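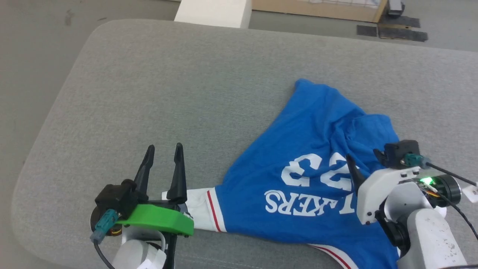 Residents of the Cherkaoui district will be able to hand in outgrown and unwanted sportswear at the Briltwood Community Center throughout March, under a collection program announced this week by the center's management.

The program, known as Second Season, will accept jerseys, shorts, warm-up tops and team T-shirts in all sizes. Items will be sorted, laundered and folded at the center before being passed on free of charge to families enrolled in its youth sports activities. It will run alongside the existing winter coat exchange and will use the same entrance on Kalmont Avenue.

Priya Kasprzak, program coordinator at the center, said the collection was a response to requests from parents whose children had moved up an age group and needed larger clothing partway through the season.

"Children grow quickly and uniforms do not," Kasprzak said. "We have families with a closet full of shirts that no longer fit, and other families a few streets away who are looking for exactly those sizes. The center is well placed to bring the two together."

A trial collection held last fall brought in 580 garments. Basketball and soccer shirts made up the largest share, followed by training shorts. Most were found to be in good condition, although a number had been stored for long periods and required a second wash before they could be offered to families.

The center has published guidance for donors on preparing garments. Clothing should be washed in cool water, turned inside out and dried flat or on a line. Jerseys with printed names or numbers should not be ironed directly on the lettering. Donors are asked to check collars, cuffs and hems for loose stitching and to empty all pockets. Small repairs can be carried out at the center, but garments with large tears or heavy staining cannot be accepted.

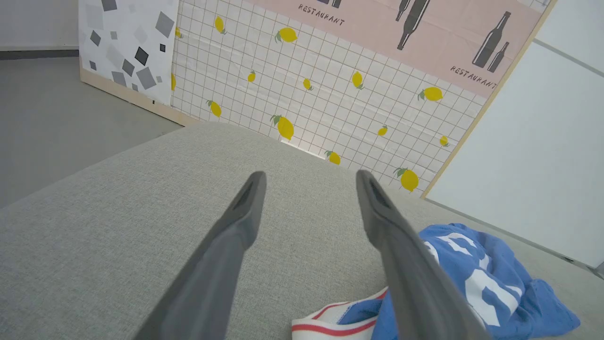

Sorting and folding will take place in the ground floor activity room, where garments will be checked by size and condition before being placed on labeled shelves. Each item will be laid out on a flat surface, smoothed by hand and folded in thirds, with the number facing outward so that families can see what is available without unfolding the pile. Donors are welcome to bring clothing unfolded, and a shirt that arrives as crumpled as the blue one on the gray cushion, its white printing lost among the folds, will be accepted on the same terms as any other. The lemon-patterned panel behind the cushion is also familiar to families who attend the center's activities for younger children, which will continue in the room on their usual schedule.

Collected clothing will be available to enrolled families from the second week of the program. Each child may receive up to 2 jerseys and 2 pairs of shorts, with further items offered at the end of the month if stock remains. Families will not be asked to provide proof of income. Exchanges for a different size may be made at the front desk.

The center has reserved shelf space for 80 folded garments at a time. Additional donations will be kept in storage and brought out as space becomes available. Groups wishing to donate full team sets are asked to contact the office in advance so that the sets can be kept together where possible.

Storage bins and shelf labels have been supplied by Flistia, a local housewares store, which will also serve as a second drop-off point during its regular opening hours. Clothing left at the store will be transferred to the center each week.

Kasprzak said the center would review the results in the spring and consider whether to extend the program to athletic shoes and protective equipment. Those items are not being accepted at present.

Donations may be brought to the front desk between 9 a.m. and 6 p.m. Clothing should be placed in a closed bag marked with the sizes it contains. Bags should not be left outside the building after hours.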